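Review: Sallen wet lab kit for student robot arms
Posted by Igor Nowicki, June 4, 2023

Our robotics club bought the Sallen kit in January for the lab automation unit. The task the students picked is stirring: the arm has to hold a stirring rod, lower it into a beaker, move it without hitting the glass, and lift it out again. It sounds easy and it took them most of a semester.

In the box you get beakers, a set of rods, a rack with round holes, a black cloth with clips, and a booklet with 12 exercises. The arm and hand are not included. We already had ours, so that was fine, but the product page could say it more clearly.

The beakers are the best part. They are ordinary lab glass with a spout and white markings, and they are heavy enough that a light bump does not move them far. We have broken 3 so far, all of them in the first month and all from the arm coming down too fast. Sallen sells replacements one at a time.

The rods are harder to like. They are smooth, and the students needed several tries before the fingers held one straight. Sinéad Gallagher's group ended up writing a short routine that closes the hand, waits, and closes it a little more. Everyone else copied it.
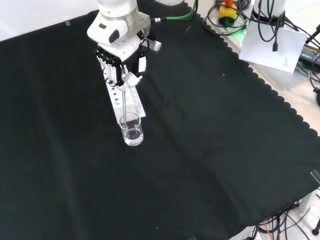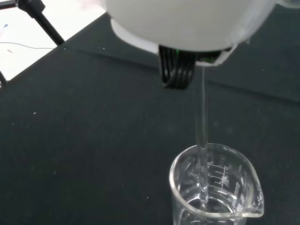
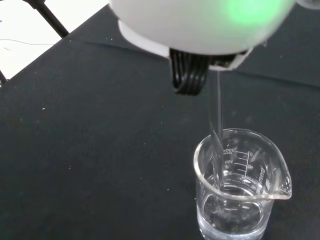 The cloth does what it should. Clear glass is difficult for the wrist camera to pick out on our light tables, and the black background made a big difference. It collects lint, though. Buy a lint roller, or your students will spend time chasing white specks in their camera images.

The booklet is uneven. Exercises 1 through 4 are well written and a beginner can follow them. After that it assumes you know how to calibrate a camera, and we had to fill in the gaps ourselves. I wrote to Sallen about it and got a polite answer with no date for a new edition.

We also looked at the Videtti kit. It has plastic beakers and a better booklet, and for younger students I would pick that one. For high school and up, get the Sallen and plan on an extra week for exercise 5.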